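Why Do Robots Need Rules?

You probably have rules at home, like no running on the stairs and no poking your little brother with a fork. Well, robots that pick things up have rules too, and grown-ups spend a lot of time (really, a LOT of time!) writing them down and checking that every robot sticks to them.

At the Floruvness workshop in Flulside, the rule book is kept by Mélanie Arsenault. Her first rule is "Squeeze softly." A robot hand is called a gripper, and it can't feel an ouch the way you can, so people have to set a limit on how hard it may press.

The second rule is "Go slow near people." When somebody steps inside the yellow line on the floor, the arm has to slow right down, and if they come closer still, it has to stop.

Then there's the big red button, which everyone in the room must be able to reach, even the visitors. Kibet Khaemba presses it every single morning before work starts, just to be sure it does its job.

And last comes my favorite, "Practice on pretend things first." Pretend fruit doesn't get bruised or go mushy, so a robot can try the same lift 500 times and you won't have to mop up any juice!

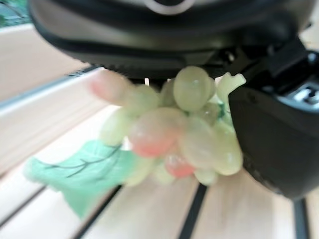
A gripper holding a bunch of pretend grapes, leaf and all.

Try it yourself with a pair of kitchen tongs and a soft grape. How gently can you lift it without leaving a dent? Ask a grown-up to have a turn too, and then write a squeezing rule of your own.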